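Nested Cups and Small Objects, Table 2

April – Frauke Thiele

The cup sets held in the Trerby store are kept nested, largest on the outside, and go out to the sorting tables with a handful of unrelated small items. Storage height per set is lower this way, and a missing size shows up when the colors are read from the rim down. Sets are listed by color order from the inside out, the same order used on the shelf labels. Catalog number 1650 is the four-cup plastic set; the earlier listing under 2000 was a duplicate and has been withdrawn.

Loose items are listed by type only. Shape matters more than color for the sorting work, so a table normally mixes round, square and tapered pieces. Lemlem Gebretsadik checked the wording of the entries against the store list.

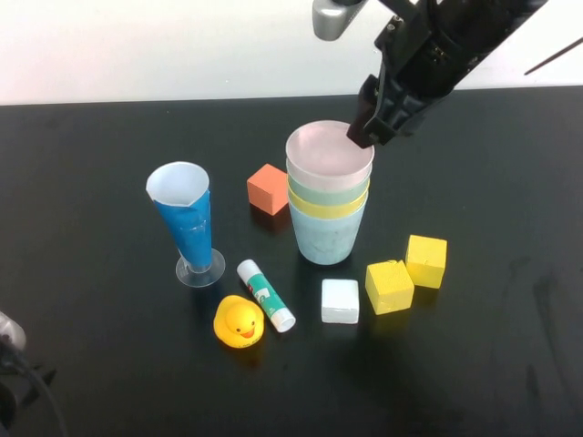

Four-cup set, nested: pink, sage green, yellow, light blue. With foam cube, white square block, glue stick, rubber duck and footed cone in blue tape.

Notes on the items. The blue cup is the outermost of the four and tapers slightly toward the base. The cone is taped over most of its body – the white interior and the clear round foot are left uncovered. Tape is replaced when the edges lift, and the foot is wiped with a dry cloth. The white block is slightly worn at the edges and stays in use.

Cups are washed by hand and dried separately before nesting. Glue sticks are stored with the cap on, in the shallow drawer under shelf 23. Corrections to color names go to Mekdes Zeleke at the Trerby store.

Contact: Trerby store desk | © Trerby | Back to top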